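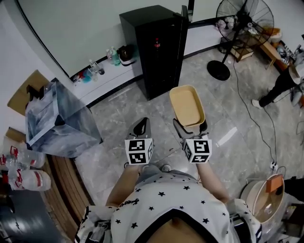 Fig. 1. Common room before sorting, with the tray, the floor fan and the items on the ledge.

Unit 4 – Keeping a Shared Room in Order
Course: Housekeeping Basics, Stanside. Notes prepared by Valbona Zupan.

1. Floor first
Begin with everything that stands or lies on the floor. In Fig. 1 the cord of the fan goes across the floor toward the power strip. A cord like this should be led along the wall. Flattened cardboard is kept in one stack, and nothing heavy is stored on it – the water bottles must find another place.

2. Ledges and low shelves
Bottles of different kinds should not stand mixed together. Group them by use, then by height. Kettles and cookers need free space on each side.
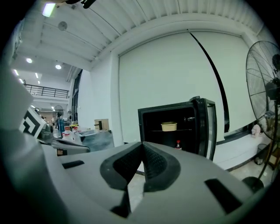 3. The small fridge
A small fridge is for food and drinks of the present week only. Open the door fully before you put anything in, and check that it does not touch other furniture. An open bowl, like the paper one on the wire shelf, should be covered and marked with a name. Small bottles can stay below the shelf.

Homework: draw a plan of one shared room you know, and bring it to Harsh Rastogi. Maximum 50 words of notes.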